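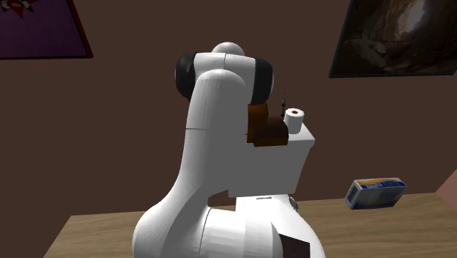 Plustolau Opens Call for Entries for Trumbridge Outdoor Awards, Drops Two-Step Judging

TRUMBRIDGE – Plustolau, the regional trade body for poster and transit advertising, has opened entries for the next Trumbridge Outdoor Awards. Agencies, in-house teams and freelance designers can enter work that ran on billboards, bus shelters, station walls, building wraps or digital street screens during the past year. Entries close at the end of April.

The awards will have 12 categories this year, down from 14. Rural Billboard and Roadside Billboard have been merged into a single Roadside category, and Best Use of Lighting has been folded into Craft. All other categories keep their names and entry rules.

Judging will take place in one round. In past years a screening panel cut the list before the main jury met, and several entrants told Plustolau they wanted to know who had seen their work and at what stage. The full jury will now look at every entry and publish a short written note on each one that reaches the shortlist.
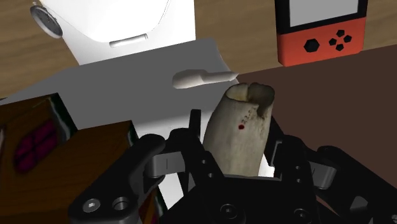
Each agency may submit up to 3 pieces per category. A campaign that ran across several sites counts as one piece if the sites shared the same headline or main visual. Work made for a client that did not pay for the space can be entered only in the Public Service category, and proof of posting is required for all entries.

Tetsuya Kaneko, creative director at Sakai, will chair the jury. Sakai will not enter work while he holds the position.

"Most people see a poster for a few seconds on the way to something else," Kaneko said. "I want the jury to judge the work at that speed first, then go back and look at the type, the color and the placement. We'll be asking for a street photo of every entry along with the artwork file."

Boltia, which owns and runs 2515 poster sites in the region, is the main sponsor. The company will give the winner of the New Talent category two weeks of free space for a poster of their own design. Boltia has no seat on the jury.
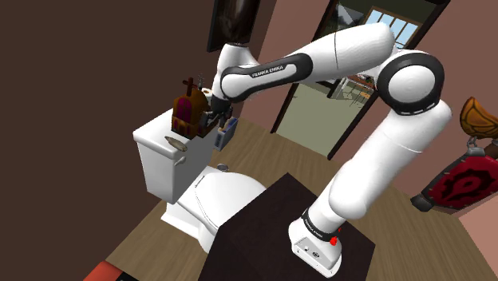

A spokesperson for Boltia said the company had asked for the New Talent prize to be given as space instead of cash, and that the winner would be able to choose from a list of sites in and near downtown Trumbridge.

Entry forms, category descriptions and artwork specifications are available from the Plustolau awards office. Late entries will not be accepted. The shortlist will be sent to all entrants by email before it is released to the press.

Media contact: Plustolau awards office, Trumbridge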